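How Do You Plan to Buy a Robot?

A robot that picks up clothes is a machine with many parts. Each part costs money, takes up space, and needs care. Before a school, a hotel, or a laundry buys one, someone has to make a plan. The plan for spending money is called a budget.

Start with the job

The first question is what the robot will do. "Help with laundry" is too big an answer. "Pick up one shirt from a padded surface and put it in a basket" is much better, for it names the object, the starting place, and the ending place.

Clothes are a difficult object. A box keeps its shape when it is lifted. A shirt bends and folds over itself, and it may look different each time it is put down. The robot has to find a spot to grab on a shape it has not met before.
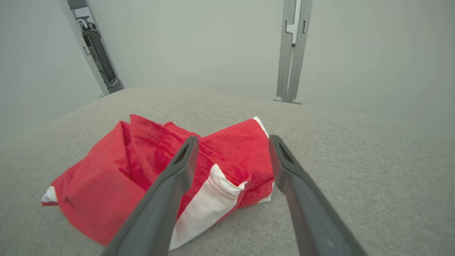

The job decides which gripper to buy. A gripper is the robot's hand. Many grippers have two fingers that move apart and together. Others use suction, like a vacuum cleaner, but air leaks through cloth, and a suction gripper may let a shirt fall. For clothes, a buyer will often ask for fingers.

List the parts

At the Watcombe Laundry School, the planning list for one robot station has these lines:

Arm
Gripper
Spare fingers
Cameras
Cables
Work surface
Basket
Safety training

The school compared two arms, the Dondura and the Toma. The Dondura costs less. The Toma has a longer reach. Reach is the distance from the base of the arm to the farthest point the gripper can get to. The work surface at Watcombe is 90 centimeters across, so the reach had to be checked before the price.
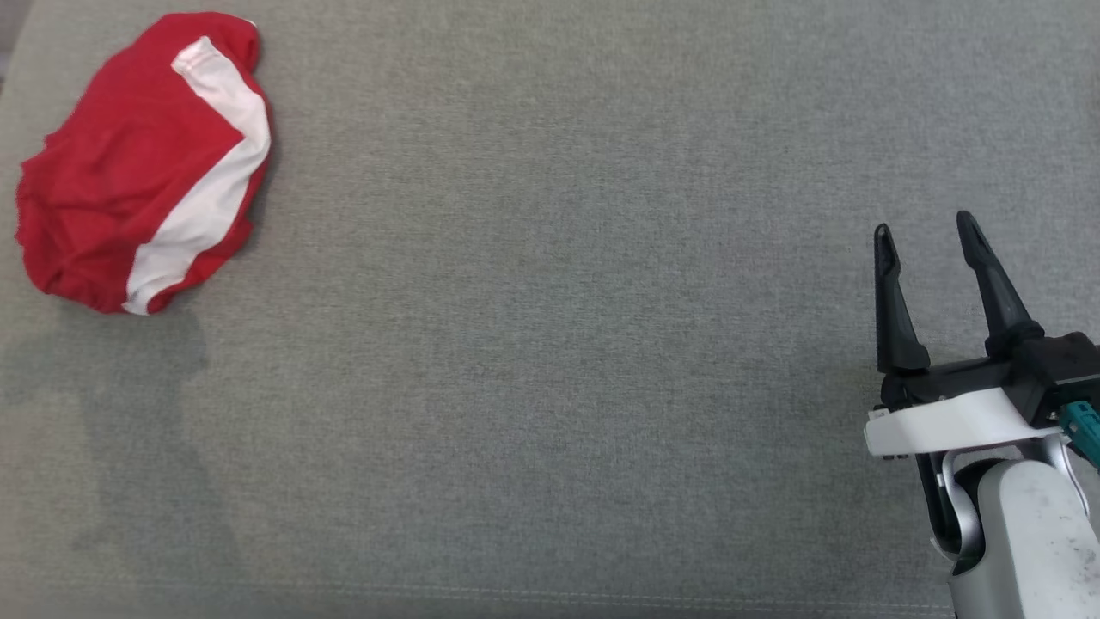 Small parts are easy to leave off a list. A cable that is too short can stop a whole station from working. Watcombe set aside 300 dollars for cables and brackets, and another 40 dollars for each set of spare fingers. Fingers rub against cloth and surfaces all day, and in time they wear down.

Measure the room

An arm needs space to swing. To plan for this, draw the floor on squared paper and mark the base of the arm. Then use a compass to draw a circle as wide as the arm can reach. People stay outside the circle while the arm is moving. Baskets and surfaces the arm must use go inside it.

The Watcombe room is 305 centimeters wide. One station fits. Two would have overlapping circles, so the second was moved to next year's plan.

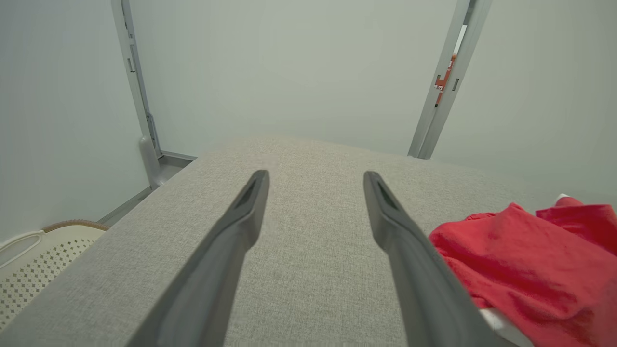

Plan for later costs

The price on the first bill is called the purchase price. Costs that come afterward are called running costs. They include electricity, repairs, and the hours people spend teaching and checking the robot. Sundex, the company that services the Watcombe station, visits every October and sends a bill for each visit.

Add the purchase price to the running costs for every year the robot will be used. The answer is the total cost. A cheap arm that needs many repairs can have a higher total cost than an expensive one.

Words to know

Budget: a plan for spending money
Gripper: the part of a robot that holds things
Reach: how far an arm can stretch from its base
Running costs: money spent to keep a machine working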